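Análise: fio de sutura Brever, preto, monofilamento, 4-0, agulha triangular

Categoria: consumíveis de pequena cirurgia
Formato avaliado: caixa de 25 saquetas, fio de 45 cm
Preço de compra: 51 euros, loja Biltton, portes incluídos
Período de utilização: de maio a outubro

O fio Brever é um monofilamento de poliamida, não absorvível, tingido de preto, montado em agulha de 19 mm, 3/8 de círculo, ponta triangular invertida. Destina-se ao encerramento de pele em incisões curtas e de baixa tensão. Esta análise trata do comportamento do fio no nó e no corte, da agulha e da embalagem. Não avalia resultados clínicos nem cicatrização, que dependem de demasiadas variáveis alheias ao material.

Embalagem

Cada saqueta é composta por duas camadas, a exterior destacável e a interior em cartão dobrado. A abertura exterior é limpa e não deixa fibras de papel. A interior tem um rasgo pré-marcado que expõe a agulha já na posição de preensão, com o corpo virado para cima. O porta-agulhas entra sem necessidade de rodar a saqueta, o que nem todos os fabricantes desta gama garantem.

O ponto fraco é a rotulagem. O calibre e o comprimento vêm impressos no mesmo corpo de letra que o número de lote, e a cor da banda lateral é quase igual à do 3-0 da mesma marca. Numa gaveta com as duas referências misturadas, a troca é fácil. Passei a guardar as caixas em prateleiras separadas. Em duas saquetas o selo exterior rasgou em diagonal antes de chegar ao fim e foram rejeitadas.

Memória do fio

Todos os monofilamentos de poliamida guardam a forma do enrolamento, e o Brever guarda-a mais do que eu gostaria. Ao sair do cartão apresenta ondas largas, com um ângulo mais fechado junto à agulha. Uma tração contínua entre os dedos, sem esticões, corrige a maior parte. O troço junto à agulha resiste e convém deixá-lo passar nos primeiros pontos antes de julgar o resto.

O fio Visser equivalente, que usei como termo de comparação, sai mais direito da saqueta. Em contrapartida, é mais escorregadio no primeiro laço e obriga a manter tensão durante mais tempo.

Segurança do nó

A sequência usada foi sempre a mesma: laçada dupla, seguida de laçadas simples alternadas, com instrumento. Registei 143 pontos com esta referência. Com duas laçadas simples sobre a dupla, o nó cede ocasionalmente quando se puxa uma das pontas na direção oposta à do último laço. Com três, não registei cedências. O fabricante recomenda três no folheto e tem razão, embora a recomendação esteja numa nota de rodapé que merecia mais destaque.

O nó final é compacto para um 4-0. Assenta bem de lado se a última laçada for fechada com a mão deslocada para o bordo da incisão, e nessa posição fica afastado da linha de encerramento. Se for apertado na vertical, sobre a própria linha, fica alto e tende a rodar. A observação aplica-se a qualquer fio rígido, mas neste nota-se mais depressa.

Quanto à tensão, a poliamida cede um pouco antes de apertar, e o erro habitual é compensar com força. O Brever não dá grande aviso tátil: passa de frouxo a apertado num curso curto. Quem vem da seda trançada vai estranhar e deve reduzir o gesto.

Corte e pontas

O corte com tesoura reta é limpo, sem achatamento visível a olho nu. As pontas ficam rijas e mantêm a direção em que foram cortadas, o que tem vantagens e inconvenientes. São fáceis de localizar e de prender com pinça na remoção. Também são mais incómodas em zonas de atrito com a roupa, sobretudo quando o corte é demasiado curto e a ponta trabalha como uma cerda.

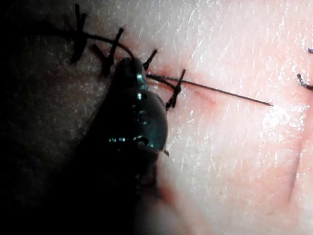 Pontos separados com fio preto numa incisão curta. As pontas cortadas abrem em direções diferentes de nó para nó.

O comprimento do corte merece alguma disciplina. Com 5 mm por ponta, as extremidades de nós vizinhos raramente se cruzam, desde que o espaçamento entre pontos seja regular. Acima disso começam a sobrepor-se e, com este grau de rigidez, uma ponta comprida pode ficar presa no laço seguinte. Aconteceu-me várias vezes nas primeiras saquetas. A solução é cortar ponto a ponto; deixar os cortes para o fim é uma má ideia com este material.

A cor é um preto uniforme, sem zonas desbotadas ao longo do fio. O contraste sobre pele clara ou avermelhada é bom e permite avaliar rapidamente a orientação de cada nó. Sobre pelo escuro ou crostas, o azul continua a ser preferível, e a Brever vende a mesma referência nessa cor – com um prazo de entrega mais longo na Biltton.

Agulha

A agulha penetra com pouca força nas primeiras passagens e perde corte de forma gradual. Num encerramento curto, a diferença entre o primeiro e o último ponto é pequena. A partir da décima passagem noto arrasto suficiente para preferir abrir outra saqueta. A Visser aguenta um pouco mais.

O corpo é achatado na zona de preensão e não roda no porta-agulhas, mesmo em modelos com as faces já gastas. A resistência à flexão é adequada: dobrei uma, por erro meu, ao agarrá-la demasiado perto da ponta. A união entre agulha e fio é regular e não houve separações. O diâmetro do encaixe é ligeiramente superior ao do fio, como é normal, sem rebarba percetível.

Treino em almofada

Usei parte da caixa em almofadas de treino Jello, de silicone em camadas. O atrito do silicone é superior ao da pele e exagera tanto o arrasto da agulha como a memória do fio. Os tempos e a sensação obtidos nesse suporte não devem ser transpostos. Para praticar a sequência de laçadas e o comprimento de corte serve perfeitamente, e para esse fim o Brever é talvez caro: existe fio não estéril do mesmo calibre por uma fração do preço.

Relação entre preço e desempenho

A 51 euros a caixa, cada saqueta fica em pouco mais de 2 euros. O Visser custa sensivelmente mais e oferece uma agulha melhor e menos memória. O nó do Brever, bem executado, é mais estável desde a primeira laçada. Para encerramentos curtos de pele, a diferença de agulha tem pouco peso e o preço decide. Para incisões longas, em que a mesma agulha faz muitas passagens, ficaria com o Visser.

Pontos a favor
Abertura da saqueta e posição da agulha
Nó compacto e estável com três laçadas simples
Preto uniforme, boa visibilidade
União agulha-fio sem falhas

Pontos contra
Memória acentuada junto à agulha
Pontas muito rígidas quando cortadas curtas
Bandas de cor do 3-0 e do 4-0 demasiado parecidas
Selo exterior irregular em algumas saquetas

Classificação: 7,5 em 10. Voltei a encomendar o 4-0. O 5-0 da mesma gama está em utilização e terá análise própria – a agulha é outra e o comportamento no nó também muda.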